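Questions people keep asking me about fixing up old desktop towers. I'm Aniela, I do the refurbishing at Nitbridge, and I got tired of typing the same replies into email at midnight, so it all lives on this page now. Last touched in March.

## Which computers do you take?

Mostly full-size office towers, the kind a business clears out by the dozen. I love them! They open easily, the parts are where you expect them, and you can get both hands inside (try that with a slim all-in-one). Laptops go to Chiharu Hoshino over at Naddale, who has the patience for tiny screws.

## How do I know which memory to buy?

Look up your exact model number, and then look at the stick you already have.

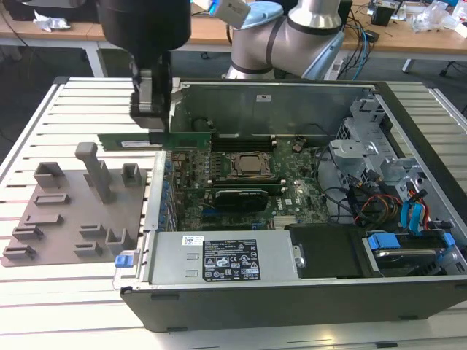

Memory is the question I get more than any other, and most of the trouble comes from people ordering by price. The generation has to match, and so does the type, so a bargain stick pulled from a server may do nothing at all in a home machine. Before you order, take one out and read the label. It's usually a white sticker on one half of the stick, like the one on the long green module going over the Dell here, and it tells you far more than the store listing will. Hold the stick by its edges if you're doing it by hand, and keep your fingers off the contacts.

## Do I really need to lay the tower on its side?

Yes please. You want gravity pushing the stick down into the slot with you. Standing up, the case rocks, you press at an angle, and then you write to me asking why it beeps.

## How hard do I push?

Harder than feels polite. Open the end latches first, line up the notch, then press both ends evenly until the latches close. If the notch doesn't line up, turn the stick around. If it still doesn't line up, you've got the wrong kind, so stop there.

## Where do you put the parts while you work?

In holders, always. I used to pile everything in a cereal bowl and I'm still a bit ashamed of it.

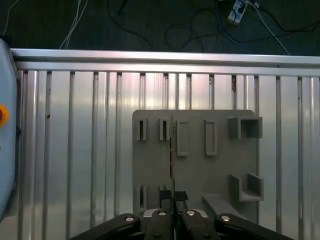

A slot for each stick means they don't slide over each other, and I can tell at a glance what's come out and what hasn't gone back. If you don't have anything like that at home, an egg carton lined with an antistatic bag does fine for small stuff. Screws get their own cup, and I label the cup, since drive screws and case screws look like twins until you force the wrong one.

## Does the static thing matter, or is it an old wives' tale?

It matters enough that I'd rather you bothered. Unplug the power cord, hold the power button for a few seconds, and touch bare metal on the case before you reach in. I wear a wrist strap in winter when the air is dry. No socks on carpet!

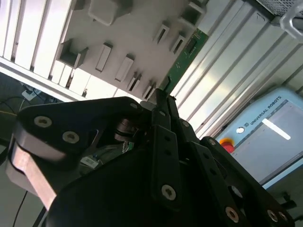 And leave new parts in their bags until the moment you need them. I know it's tempting to unwrap the lot and spread it out on the table, but then somebody sets a mug down and the cat arrives.

## It won't start after I added memory. Did I break it?

Probably not. Take everything out, put one stick back in the first slot, and try again. Nine times out of ten it wasn't seated. While you're in there, check that you didn't nudge a drive cable loose, which is very easy to do with a big hand and a full case. 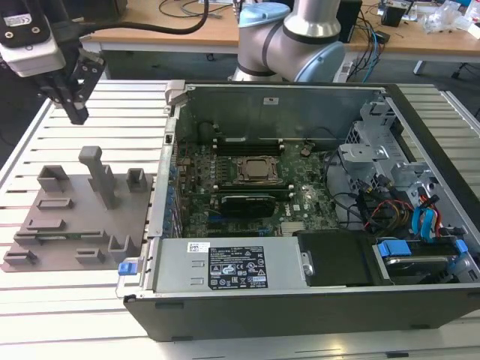 *Tower on its side with the panel off: processor near the middle, power supply along the bottom, hard drive on its blue rails.*

## Can you just do it for me?

Sure! Drop it off before 4 and bring the power cord, plus the password if you want me to check that it boots all the way. Please back up your files first.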